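Sweater season, sort of

Oct 14, 2019

Quick one this time, the sorting pile is taller than me. Knits are coming in for the winter swap and a lot of them arrive rolled into balls, so please, fold before you bag. Melaniia Zhuravel has been going on about this since last year and she's right.

Her method, short version. Clear the bed. Lay the sweater out flat, front up, sleeves out to the sides. Smooth from the neck down, not across, ribbing stretches if you drag it. Sleeves in, one over the other. Hem up to the chest, then once more. Done. No hangers for heavy knits, the shoulders go pointy and they dont come back. 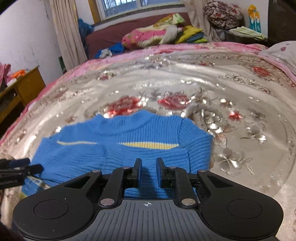
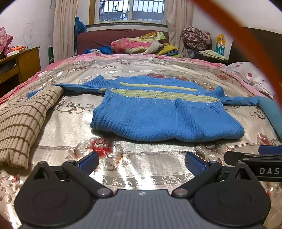
Blue knit spread out on the bed, floral bedspread underneath.

Bunched bits in the middle of the chest, lift and lay down again. Don't press them in. Stripes are handy by the way, if the stripe is straight the rest usually is too.

Numbers, for those who asked: 2,086 pieces went out last winter, we want 2,382 this time. Kids sizes short as always. Coats fine, we have plenty of coats.

Drop-off is the Ojeda side door, same as before, ring twice. The Tirkis shelf is full until further notice so nothing there please!! Bags tied, size on a bit of tape on the outside. Socks in pairs or not at all.

Yamila Tapia has the list for sorting shifts, two evening slots still open in October. Write to her and not me, I lose things. More on mending next issue, if I get to teh buttons.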